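Jazz singers should stop apologizing for the standards

Went to hear a trio at the Korkon in March, singer up front, good voice, dark and a bit rough at the bottom. Before every old tune she said sorry. Sorry, you've heard this one. Sorry, one more from the songbook then we'll do an original. By the break I wanted to shout.

People came for those songs. 37 chairs in that back room and every one taken, on a wet night, with a $7 cover. 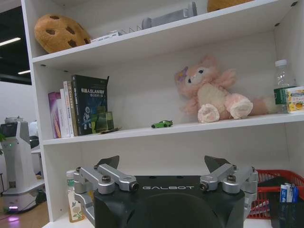 Why do singers keep going back to the same old songs?

Because the songs leave room. A plain tune with good chords lets you lean on a word, come in late, drop a whole line and let the bass have it. Everybody in the room knows where the melody should be, so they hear what you did to it.

Try that with a song no one has met before. Can be done. It's harder, and half the audience is busy working out the lyric.

I own 309 jazz vocal records, most of them bought used, and I'd guess the same handful of ballads turns up on half. Never bored me yet. Coughlan, the shop where I got the bulk of them, used to file by song title on one wall insted of by singer. Drove customers nuts. I loved it. You could take home three versions of one ballad and spend a whole evening arguing with yourself.
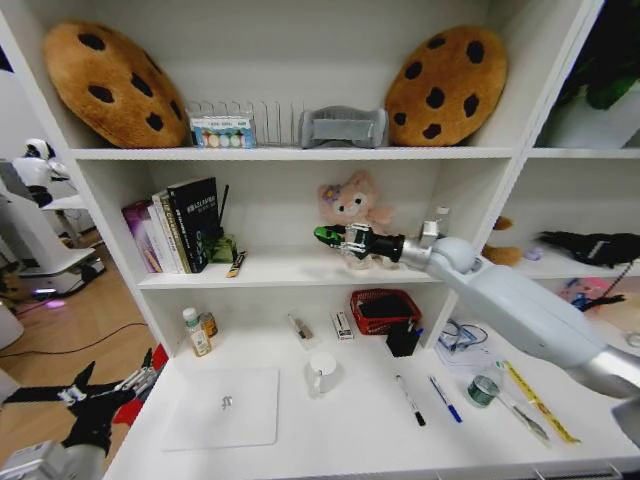
Wukesar

and yes, I know the case against. Tribute act stuff. Dinner music. The Trivier festival now asks for "mostly original material" on its form, and I get why, they're drowning in demos. But a rule like that gets you a lot of weak originals written the month before the deadline. I've sat through them. Rhymes you can see coming from the parking lot.
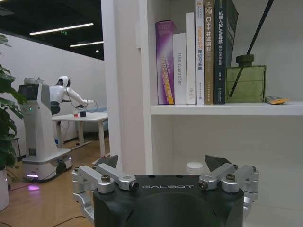 What I'd ask for is a slot where everyone gets the same tune. Four singers, one song, no talking in between. Cheap to put on, easy to sell. And the young ones would learn more from that then from another workshop on branding.

As for the singer at the Korkon, her last number was a waltz she'd slowed way down, just voice and bass for the first chorus. No apology before that one, she must've forgot. Best thing all night. I bought the CD on the way out and the waltz isn't on it. All originals.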